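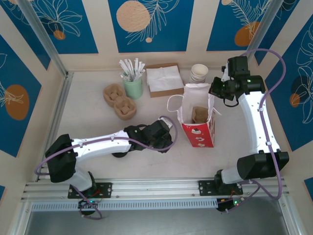
Foro Grurkora > Manipulación > Pinzas y efectores finales
Tema: Dedos rígidos o blandos para bolsas de papel (dos brazos)

munther_t
Mensajes: 63
Hola a todos. Estamos montando una tarea de cafetería con dos brazos sobre un carril: meter el portavasos de pulpa en una bolsa de regalo, acercar servilletas, ese tipo de cosas. Ahora mismo llevamos los dedos negros rígidos que venían con los brazos y dudo si pasar a los blandos de Rernolis. Con el portavasos no tengo queja. Con la bolsa sí: si cierro poco se escurre, y si cierro mucho se arruga el borde y luego la boca queda medio cerrada.
¿Alguien ha probado los dos tipos con papel?
Munther Tarawneh

pinza_torcida
Yo tuve los Rernolis unos meses. Para vasos, bien. Para papel fino no los recomiendo, la punta es demasiado gruesa y no entra entre el asa y la bolsa. Acabé volviendo a los rígidos con una tira de silicona pegada por dentro.

Ayman Awwad
Discrepo. El problema no suele estar en el dedo, está en el control. Si cierras por posición, cualquier dedo arruga el papel. Limita la corriente y cierra despacio. Nosotros, con el controlador Mikuš, pusimos el límite en 500 mA y con los mismos dedos rígidos dejamos de marcar las bolsas.

pinza_torcida
500 mA en tus motores. En otros eso puede ser no agarrar nada o partir el vaso. Ese número suelto no le sirve a nadie.

Ayman Awwad
De acuerdo, que lo tome como punto de partida y baje desde ahí. Lo de cerrar por corriente lo mantengo.

munther_t
Gracias a los dos. Ahora cierro por posición, así que Ayman puede tener razón. Pongo otra foto de la misma mesa, con la bolsa de las asas blancas y bollería dentro. 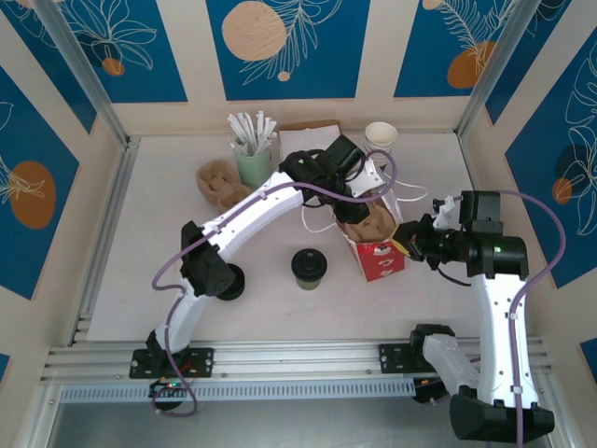

La pinza derecha en el costado de la bolsa, cerca de las asas; la izquierda, inclinada sobre la boca.

duvi_8
¿Por qué van las dos pinzas al mismo sitio? En Duvville trabajamos con un brazo que sujeta y otro que mete, y el que sujeta coge más abajo. Cerca de las asas el papel cede mucho. Además, con las muñecas tan juntas yo vigilaría los cables morados. El izquierdo pasa por encima de la pinza.

munther_t
Lo del cable ya me lo habían dicho. Tengo pendiente llevarlo pegado al antebrazo con bridas, pero necesito dejar holgura para el giro de la muñeca. Coger más abajo lo intenté y el codo se me va casi al límite.

pinza_torcida
Entonces mueve la base. Está en un carril, son cuatro tornillos.

munther_t
Mover la base me obliga a recalibrar la cámara fija y a tirar las demostraciones que ya tengo grabadas. Prefiero agotar antes lo de los dedos.

Ayman Awwad
Haz una comparación corta antes de comprar nada: 20 agarres por posición y 20 por corriente, misma bolsa y mismo punto. Cambia de bolsa si se deforma — una ya arrugada falsea el resultado. Unos 8 segundos por agarre, lo tienes hecho en una tarde.

duvi_8
Y prueba también con la bolsa vacía. Con peso dentro se queda quieta y parece que todo agarra bien.

munther_t
Lo hago así, con los dedos rígidos y después con la tira de silicona. Los Rernolis los dejo para el final, si un compañero me presta un juego. Subo la tabla a este mismo hilo.

pinza_torcida
Si pones silicona, que sea de la fina. La gruesa me quitaba apertura y los vasos dejaban de entrar.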